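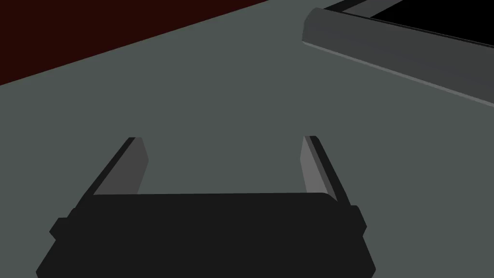

How long should you let no-knead bread dough sit before you bake it? Overnight on the counter is plenty for most kitchens, and if your house runs cold in winter you can let it go until lunchtime the next day without hurting a thing.

Filed under: Bread & Baking, Beginners
4 min read

I get that question more than any other, usually from people who started a loaf after supper and then woke up wondering if they'd ruined it. You almost certainly haven't! Dough is a lot more patient than we are, and this one was practically designed for people who forget about it (I've made it every week since I moved to Drombridge, and I have forgotten about it plenty).

You'll need three cups of all-purpose flour, a teaspoon and a half of salt, a quarter teaspoon of instant yeast, and a cup and a half of cool water. You'll also want a heavy pot with a lid that can go in a very hot oven.

Mixing

Stir the dry things together in your biggest bowl, pour in the water, and mix with a wooden spoon until you don't see any dry flour. It will look shaggy and a little sad. Leave it that way, cover the bowl with a plate, and go to bed.

In the morning the dough should be puffy on top with bubbles poking through, and it ought to wobble if you nudge the bowl. If it's still tight and flat, give it another couple of hours. Last November mine took most of a day, and it was one of the nicest loaves I made all year.

Shaping

Flour the counter more than you think you should. Scrape the dough out, fold the four sides into the middle like you're wrapping a present, and flip it over so the seam is underneath. Set it on a sheet of parchment, drape a towel over it, and let it rest for 40 minutes.

Baking

While the dough rests, put the empty pot and its lid in the oven and heat it to 450 degrees. I used to skip this step and got pale, flat loaves for my trouble.

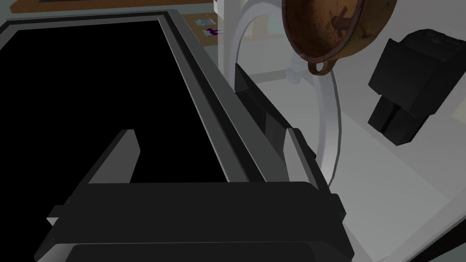

Once the pot is good and hot, take it out with your thickest mitts, lower the dough in by the parchment, and put the lid back on. Bake it covered for 30 minutes. Then take the lid off and keep going until the crust is darker than feels polite, which in my oven is another 12 minutes or so. Every oven has its own opinions, so start peeking early the first time.

Lift the loaf onto a rack and leave it alone for 60 minutes before you cut it. I know, I know. The inside is still setting, and if you slice it too soon it turns gummy. You may hear it crackle while it cools, and that's my favorite part of the whole business.

Leftovers keep for 2 days in a paper bag, cut side down. After that I make toast.

Comments

Jolán Medve
Made this with half whole wheat and it needed a splash more water, but it rose fine. My mother took the heel home with her.

Alistair Carnegie
Can I leave the dough in the fridge if I won't be home the next day?

Reply from the author
Sure, Alistair! Let it have a few hours on the counter first, then refrigerate it and give it extra time to warm up before you shape it.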